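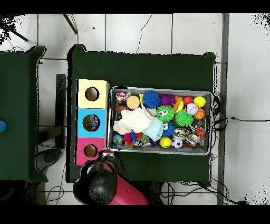
April 11, 2011
By Lieven Meijer
2 min read

My dishwasher came with a 14-page warranty, and I have read it, which puts me in a club with the lawyer who wrote it. It covers the door, unless I open the door in a way Vermeulen considers unusual. It covers leaks, except those involving water.

I called in the fault anyway. They gave me a case number, 1323, and a date in May. The man on the phone was very kind and asked if I had kept the original carton. I live in two rooms. I haven't kept my original couch.

I'd happily pay more for a machine with a one-sentence warranty: if it breaks, we fix it. My grandmother's butcher worked that way with sausages. Meanwhile I wash up by hand, and the dishwasher holds the cereal.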